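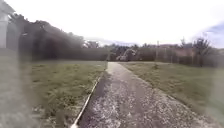
The long path with its white edging strip on the left side, white sky, start of the afternoon run.

Path Followers – Stoltden Robotics Club, gallery for March

Welcome to our gallery page. We are the robotics club of Stoltden, and this term our project is a small rover which must drive along a path by itself and stay off the grass. We named it Kaewmanee. The students wrote the program, and the older members from Vostevville helped us with the motors.

The path is straight, so it looks easy. For the program it is more difficult. The left side has a clear white line between the asphalt and the lawn, but on the right side the grass grows into the path and the border is soft. Our first version looked only for the white strip and kept a fixed distance from it. The second version tries to learn the colour of the asphalt as well. Pale gravel gives it trouble, as it reads the light specks as something else than path.

We test over 90 metres, at walking speed. In March the students labelled around 200 pictures by hand, marking where the path stops and the grass begins. This is slow work and I thank everybody who stayed until the end. A bright white sky also confuses the colour settings, so now we ignore the top 30 per cent of each picture before the program makes its decision.

Next month we take part in the Lutancombe Outdoor Challenge. The course there is 200 metres and has two bends, which we have not practised yet – we are looking for a suitable place. If you know a park path with a gentle curve and not many bicycles, please tell us at the club meeting.

New members are welcome. You do not need to know programming, only bring a hat and closed shoes. Families may come and watch from the grass.

Page and captions by Fongchan Wongsuwan, club coordinator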